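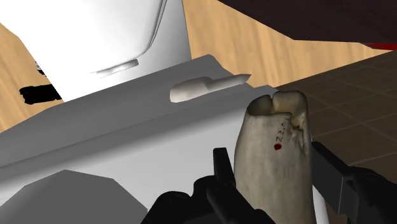
Search this book Go Enter a keyword

Chapter 5
Water Rights and Shared Canals

Anitha Kandasamy

Print this chapter | E-mail this chapter

In the dry months the village of Pollalar receives its water from one canal. The canal starts at a small stone weir on the Brestari river, passes the fields of Ordale, and reaches Pollalar last. When the river is full, this order has little importance. In August, when the river is low, it decides who will have a harvest.

In the previous chapter we studied how rain and soil set a limit on what a farmer can grow. Now we will look at a different kind of limit, which comes from the agreements people make with each other. A field may have good soil and still give a poor crop, if the owner has no right to open the gate on the proper day.

5.1 What is a water right?

A water right is a permission to take water from a common source. It usually says how much can be taken, at what time, and for what use. In some places the right belongs to the land, so when the field is sold the water goes together with it. In other places the right belongs to a person or a family, and it can be sold, lent or inherited separately. The students should keep this difference in mind, as many of the disputes in this chapter come from it.

In the Brestari valley both kinds exist. The Ordale farmers hold rights which are tied to the land. The rights of Pollalar are older and they are counted in turns. One turn is the full flow of the canal during a fixed period, from one call of the gatekeeper to the next. There are 122 turns in the season, and a family can hold several turns or only a part of one.
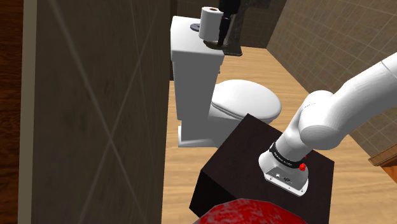
5.2 Measuring a share

There are two common ways to divide flowing water. The first is to divide by volume. A gate of known width is placed in the canal, and the height of the water behind it tells us how much is passing. The second is to divide by time. Each user takes everything in the canal, but only until the turn is finished.

Division by time is cheap and easy to check, because every neighbor has a clock. Its weak point is that the flow is not constant. A farmer whose turn falls at four in the morning after a hot day may receive much less than the farmer who had the same hours one week before. To correct this, Pollalar moves the list forward by one place in each round.

Division by volume looks more just, but it needs more care. The gate must be kept clean, and someone must read the level and write it down. The Kulkarni branch, which leaves the main canal below Ordale, was changed to this system and it now serves 74 holdings. In the first year the users complained mostly about the readings and very little about the water.

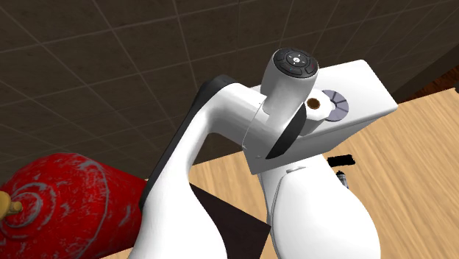
A second problem is the loss on the way. The canal is 1094 meters long between the Ordale gate and the first field of Pollalar, and this part has no lining. Roughly a quarter of the water goes into the ground before it arrives. Who should carry this loss? If the share is measured at the upper gate, the last users carry it alone. If it is measured at the field, all the users carry it together, and those upstream must leave more water in the canal than they did before. We will return to this question in section 5.4, after we have looked at the duties of the gatekeeper.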